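Shared tables open again in the Pratonberg atrium

The long closure at the Pratonberg building is over. Since Tuesday, September 15, 2020, members have been able to use the ground floor tables again, at reduced numbers and with a few changes to the old rules. Please read them before you come in, even if you were a regular before June. 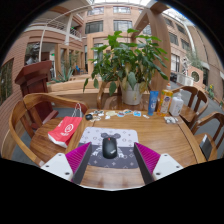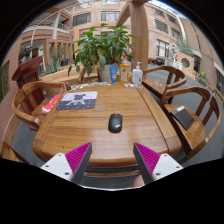 A computer mouse on a wooden table, with a mouse pad in the first picture.

Opening hours are shorter than they used to be. The doors open at nine and close at five, Monday to Friday. There is no weekend opening for now — Hiu-tung Wei will look at this again once we know how busy the weekdays are.

We have room for 40 people at a time. Places are booked by the half day, and you can hold 2 bookings at once. When one is used up, you can make the next. Book through the members' page or by phone. If you can't come, cancel by eight that morning so the place goes back on the list. People who miss bookings without canceling will be asked to call the front desk before they book again.

Tables can't be reserved by name. Take any free one when you arrive and clear it fully when you leave. Keyboards, chargers and other small items left behind overnight go in the lost property box at the front desk, where they stay for a month. The box is nearly full from the spring, so if you are missing something, come and look.

The Cota coffee counter is open in the mornings only. Food can be eaten in the courtyard but not at the tables. The Flulach printer is back in use, and print credit from before the closure is still good. Credit can be topped up at the desk, by card only.

The Yuen room upstairs stays closed while the floor is redone. The work will cost around $1,000 more than planned, and Chun-hung Tsang expects it to run into next month. Groups that met there should write to him about other rooms.

Monthly fees restart with the next billing date. Anyone who wants to stay on pause can do so until the end of the year — send a short note to the desk with your member number.

Recent items
Yuen room: what the floor work involves
Bike racks moved to the courtyard side
How to pause or restart your membership
Lost property: list from the spring
Notes from the June members' call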